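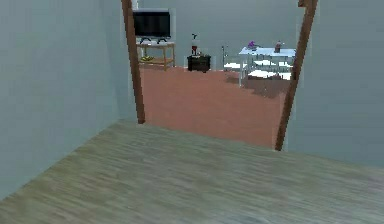 Filed under: Equipment / Planning

Home Notebook Parts People Older entries

March, Friday, started 9:40

Budget request goes to Ivan Stelmakh this afternoon, so most of today is spent on the shopping list for the home navigation work. Karthikeyan Annamalai ran the doorway scene again while I was on the phone with Maksymiv. Same starting area as before, on the wood-grain floor facing the opening, dining table and TV in the far room.

What we need to decide is which base to buy, whether to buy one or two, and how much of the money goes to compute.

Base. Two candidates left, the Clikari and the Ondis. The Clikari is narrower and turns in place. The Ondis carries more and has the better battery, but it is wide enough that I worry about door frames. We only have the dimensions from the drawings so far. Karthikeyan will put both footprints into the sim and run each one through the doorway 100 times, with the starting angle varied, before we commit. I'd rather lose a few days on that than order the wrong one.

The chairs are the other problem. White seats, thin grey bars and legs, a lot of crossing lines under the table. A lidar mounted low sees legs and not much else, and at a distance it may miss those too. I asked Maksymiv whether the Clikari can take a depth camera on a mast without voiding the warranty. Waiting on an answer in writing. The person on the phone said yes, then said probably.

Depth camera. Keep the one we have for the first base. Need a second one if we buy two bases. Spare cable either way, the current one has been re-crimped and I don't trust it.

Compute. The render quality is the sore point. The edges of the right door post come out jagged and the floor in the near room is smeary. Fine for checking routes, poor for training anything that has to find the post from the image. Karthikeyan thinks it's mostly our settings, and that we keep them low so the old workstation doesn't choke. He wants the Nivero box. I went through the quote with him:

- Nivero workstation, one unit, lead time 27 days
- extra drive for the recorded runs
- rack shelf, we can make that ourselves
- support plan, skip for the first year

Before signing off on it I want one test. Take this same view, turn the settings up, and leave it rendering over the weekend on the old machine. If the post cleans up, then the Nivero buys us speed and that's a plain question of money. If it stays jagged, the trouble is in the scene itself and new hardware won't fix it.

Small items. 1,000 set aside for these, which should be enough: floor tape, foam for the bumper, two e-stop buttons (one for the base, one for the bench), a threshold strip for the mock doorway. The sim view has the two floors meeting on a slanting line between the posts. Real houses have a strip there, often a raised one. Need to ask both suppliers what height their base can climb. The Ondis sheet gives a number, the Clikari sheet has a blank.

11:15. Talked to Ivan. He is fine with one base this quarter and a second one later if the first is in use every week. He does not want the base and the workstation on the same order, accounting splits them anyway. He can go up to 60 percent of the total on the base side. That fits the Clikari easily and the Ondis only without the charging dock. I would not buy the Ondis without the dock.

Leaning Clikari, pending the doorway runs and the mast answer.

To do
Karthikeyan: footprints into the sim, start the overnight render before leaving.
Me: chase Maksymiv for the mast and the threshold height, redo the request as two orders.
Ivan: find out if last year's unspent parts money can still be used.

14:30. Request sent, compute order marked as on hold until the render is back. No word from Maksymiv yet, will call again Monday.

Previous entry Next entry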